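How I Wash, Dry and De-Lint Black Knits So They Stay Black

I wear a lot of black. Black sweaters, black leggings, black ribbed socks, a black beanie from November until the snow goes. For years I also threw out a lot of gray, because that's what my black things turned into after one winter of careless laundry. I've got a routine now that keeps them dark for a good long while, and it costs next to nothing, so let me walk you through it.

What you'll need

A washer with a cold setting (or a sink), liquid detergent, a couple of mesh bags, a flat drying rack, a lint roller and a fabric comb. I use the Titness comb, the small one with the wire teeth, but any comb made for knits will do. Skip powder detergent if you can. It doesn't always dissolve in cold water and you'll find chalky streaks in the ribbing.

Step 1: Sort by what sheds, then by color

Everybody sorts darks from lights. The part I missed for ages was sorting the shedders from the catchers. Towels, flannel and fleece shed. Black cotton and wool knits catch every bit of it. So towels go in alone, even black towels, and my knits go in with other smooth dark stuff. And check pockets for tissues! I once washed a tissue with four sweaters and I was still picking bits off in spring.

Step 2: Turn everything inside out

Yes, socks too. The side that rubs against the drum is the side that fades and pills, so let it be the inside. Zip the zippers, button the buttons, and put anything thin or fuzzy in a mesh bag. Don't stuff the bag. The clothes need room to move or the soap never rinses out of the middle.

Step 3: Cold water, short cycle, less soap

I run cold on the delicate setting and use half the detergent I used to. Too much soap leaves a film, and on black the film looks just like fading. If your knits already look dull, try an extra rinse before you give up on them. My oldest Torkholm cardigan came back two shades darker after a double rinse, and I'd already moved it to the gardening pile.

My machine goes up to 1300 on the spin, and I keep knits at 600. They come out heavier and take longer to dry, but they keep their shape. If you're washing by hand, press the water out against the side of the sink, roll the sweater in a dark towel and lean on it. No wringing.

Step 4: Dry flat, away from the window

Sun bleaches black faster than washing does. I learned this from one sleeve of one sweater that hung in a sunny window for most of a summer. Lay things flat on the rack, tug the hems and cuffs back into line, and flip them after a few hours. Socks can hang, but hang them by the toe so the elastic doesn't carry the weight.

Step 5: Lint roller first, comb second

Wait until the knit is completely dry. Roll in the direction of the ribs, top to bottom, and peel to a fresh sheet sooner than you think you need to. Then comb any pills, holding the fabric flat with your other hand and using short, light strokes. My friend Revathi Arumugam does it the other way around and we've argued about it, but I find the comb just pushes loose lint down into the knit if you start with it.
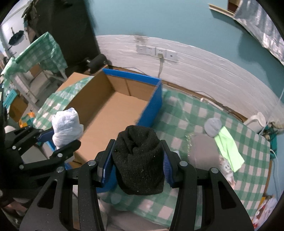
Ribbing is the hardest part to get clean, and I leave it for last. Lint drops down between the ridges and the roller slides right over it. Bundling makes it harder to see, too: roll up a black ribbed knit like this one and you still get those few pale specks on the outside, with who knows what tucked into the folds. So unroll it, stretch the ribs open sideways with your fingers, and go over it with the roller while it's stretched. A strip of packing tape wrapped around your hand, sticky side out, works nicely for cuffs.

Step 6: Put them away properly

Fold sweaters, don't hang them. I keep mine in a drawer, away from the white towels. Socks I fold in half, since balling them up stretches the top band.

How often?

Less than you'd guess. I wear a sweater several times over a T-shirt before it gets washed, and airing it overnight on a chair back does most of the job. Socks and leggings get washed every time, obviously.

What about dye?

I've used the Korix black on cotton leggings and it took well. On wool it came out patchy, so I'd practice on something you don't love. Wear gloves, and run an empty hot cycle afterward before anything pale goes in the machine.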